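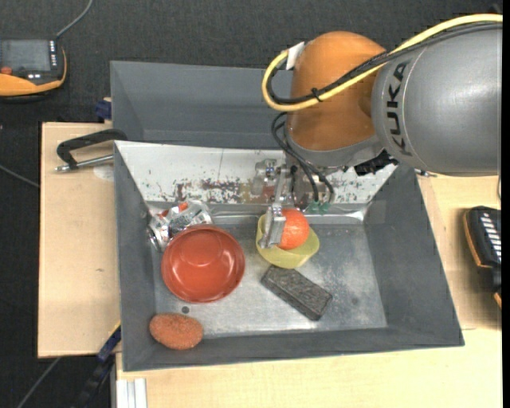 February. Second day of tech for Preltari. Called at 10:00, released the company at 21:40, out of the building at 23:15.

Started the morning with the pit. The extension out to row B is in, so the house is down to 552 seats, and the box office now has that number in writing. Yesterday's layout had drums stage left under the overhang and the reeds facing them, and the first oboe could hear nothing except hi-hat. Moved Reed 2 to the harp side and turned both cellos fifteen degrees. The conductor's sightline to the bass player now passes over the second keyboard, so the keyboard stand had to drop one notch. The player says the notch is acceptable if she can have a different bench. She has a different bench.

Sound check from 11:00. Bass trombone in his own monitor came up 4 dB, then went back 2. The click is now fed to the conductor, drums and Keys 1 only. Everyone else had asked for it and then complained about it, and Warrick Rakena cut them all off at lunch without announcing it. No complaints in the afternoon session. I have noted the routing in the book in case anyone asks.

Tech resumed at 13:30 from the top of "Kasprzak's Ledger." This is the number where the whole of Act One turns over, and it is still too long. The new orchestration adds eight bars before the key change to cover the wagon move. The wagon now arrives in six. The remaining two bars are an actor standing next to a desk. We ran it four times:

First pass: wagon late, music fine.
Second pass: wagon on time, downstage door did not latch and drifted open through the verse.
Third pass: stopped for the latch. A piece of gaffer tape was applied and is to be considered temporary.
Fourth pass: wagon early, two bars spare.

Warrick wants to keep the eight bars as a safety vamp with an exit on the second ending. I prefer a straight cut to six with the crew taking a cue light off the downbeat of 51. A vamp with a visual exit puts the responsibility on the conductor, who at that moment is also bringing in the offstage chorus on a camera with a small delay. We are doing it his way tomorrow and mine at the run if his does not hold.

The offstage chorus needs a paragraph. They sing from the stage right corridor, with two monitors and one speaker. The monitor picture lags by enough that a good singer following the beat is late at the front of the house. They have been told to sing ahead of it, and they do, each by a different amount. Tried the older analog camera from the storeroom after the dinner break. Image is worse, lag is gone as far as I can hear from row K. Keep the analog camera. Someone has to find a longer cable for it, the present one crosses the dressing room doorway at shin height.

Cue count stands at 226 for lights as of the end of the session. That includes the eleven follow-ons in the storm, which I call as one. The storm itself is in better shape than the rest of the act. The thunder sheet is live, the wind is playback, and the join between them is inaudible from the circle. From the front row you can hear the sheet being lifted off its hook. Felt on the hook.

Kenji Esposito sang full out for the first time in the room. I had him marked down as the risk in this cast, on the basis of the studio run, where he spoke most of the second act and sang the rest an octave down. Correction to that note. The top of "Leave the Lamp" sits on a held A, and he approached it with almost no vibrato and let it open late, over the last three beats. The mic was at the hairline and needed nothing done to it. He is also accurate. He hit the same mark in the same light on all three passes, with a suitcase, on a rake.

His problem is the dialogue directly before the song. He leaves a pause after "You kept the receipts" which was two seconds on the first pass, four on the second and something over five on the third. The underscore is written to a fixed length there. The options are to have him hold to the length, to loop bar 12, or to take the underscore out entirely and start cold on his first note. The director likes the third. So do I, but it leaves him without a pitch. He says he can take it from the bell at the end of the prior scene, forty lines earlier. He did it twice this evening, correct both times. I would still like Keys 2 to have the note ready at a very low level.

Quick change in the Toteveo scene failed. Allowed time is 38 seconds, best achieved today was 46. The coat has eight real buttons on it. Wardrobe is converting to snaps with the buttons sewn on top, ready for tomorrow's second session. Until then she goes on with the coat open, and the line about being buttoned up like a bishop is suspended.

Toteveo, for the record, is now pronounced with the stress on the second syllable. Three people had been stressing the third. The lyric only scans with the second, so I don't see how that lasted through four weeks of rehearsal. It's a town that appears in one scene and two songs.

The book has reached 2637 bars, which is the copyist's figure from this morning and covers everything including the bows and the exit music. At the workshop it was shorter and, to my ear, tighter. Most of the growth is in scene change music. A lot of that will go once the changes settle, and I would like it taken out in one pass by one person, with new pages issued. The parts already carry three colors of pencil. The viola part for the Act One finale has a bar that is crossed out, restored with a dotted line, and crossed out again.

Act Two was supposed to begin at 19:00. It began at 20:25. We reached the end of the card game and stopped there. The revolve is slower with the full table on it than with the rehearsal table, which was expected, and it's audible, which was not. It is a low tick once per turn, loudest upstage. Automation will look under it at 08:00 before the call. Under the dance break it won't matter. Under Kenji's letter it will.

Notes from the director took 35 minutes, mostly on diction. The ensemble is swallowing the internal rhymes in the patter section, and he asked for the tempo to come down from 152 to 144. Warrick offered 148. I expect the words will land at 148 if the woodwind doubling is thinned under the second half, where the clarinet has the same rhythm in the same register as the altos. Put in a request to orchestration for that. No reply tonight.

The Lullitz transfer was mentioned again, at the production desk, over sandwiches. Their pit is narrower and fixed, and it would mean losing two strings and combining Reeds 3 and 4. Their fly floor is manual. I said I would look at their drawings if someone sent the drawings. Same answer as in the fall.

For tomorrow:

Latch on the downstage door, proper fix.
Felt on thunder sheet hook.
Cable for analog camera, reroute over the door.
Ask Warrick for Keys 2 pitch, pianissimo, bar before "Lamp."
Retime the coat with snaps.
Cue light for the wagon to be plugged up in any case.
Spare pencils for the pit, they have mine.

Call is at 10:00 again. Pick up from the end of the card game, then back to the Ledger if there is time before dinner.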